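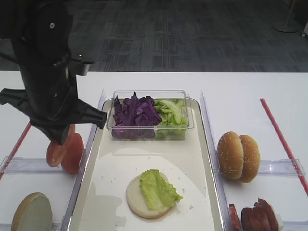 Leilani Begay wrote to ask whether a site that has already passed the Prargate review must be assessed again whenever an ingredient is changed. Her question is answered first, as several kitchens have raised it.

Does a change of ingredient require a new assessment?
Yes, where the new item is softer, wetter or more easily torn than the one it replaces. Tomato slices and leaf lettuce are listed separately in Rule 521 for this purpose. A change of bread supplier need only be entered in the site log.

Must the work area be marked?
Yes. Boundary lines must be visible on the table from every side at which staff may stand. Red is preferred – other colours need written consent from the Clolwood office.

Are dividers a substitute for guarding?
No. Clear dividers keep ingredients apart. They are not accepted as protection for people, and staff must not reach over them while the arm is powered.

How often should gripper fingers be cleaned?
After every 200 picks, and at each change between meat and salad items. Sites using the Turkier schedule may continue with it until October.

May food handled during trials be served?
No. It must be weighed, recorded and thrown away.

Who may restart the arm after a stop?
Only a person named on Form 1446. The form is kept at the workstation.

Where should questions be sent?
To Kamran Niazi at the Clolwood office, in writing, quoting the site number.

Last revised 14/01/2022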